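3.2 Materials and table layout

The household set used in the Haslam sessions was put together for a study of how everyday kitchen things are grouped on a shared surface. It combines food items, tableware and a small number of soft goods. Felt pieces were included because they keep their general form when held but give slightly under pressure. Each carries a fabric band with a round emblem, and the number written in the emblem serves as the item's entry in the Brotero list (Figure 2).
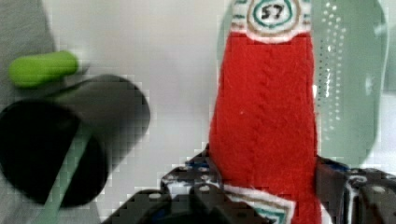

Figure 2. Red felt item with striped band, number 57.

Tableware was chosen in plain colours so that neighbouring items could be told apart from above. The plate and the bowl stand towards the back of the white table, with the strawberries placed close to the plate — an arrangement Bloxham treats as a serving group.

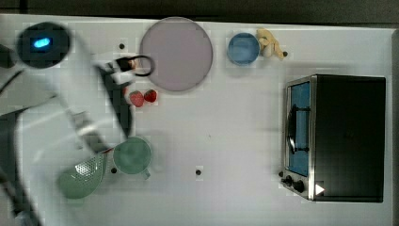 3.3 Grouping of items

Items were assigned to groups by position alone, and kind of food was disregarded. A peeled banana lying beyond the bowl is therefore scored with the bowl, while a small orange fruit below the plate is scored with the plate. Condiments form a separate class when they stand on a carrier of their own, as with the ketchup bottle on its oval tray.

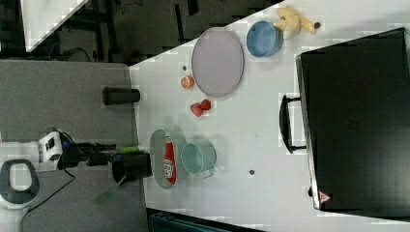 Cookware next to a carrier was given its own code, even where the gap between the two was small. The toaster oven was treated as a fixed boundary of the layout and received no group code. Disagreements between coders were settled by Carol Bloxham, using the rules drawn up in November.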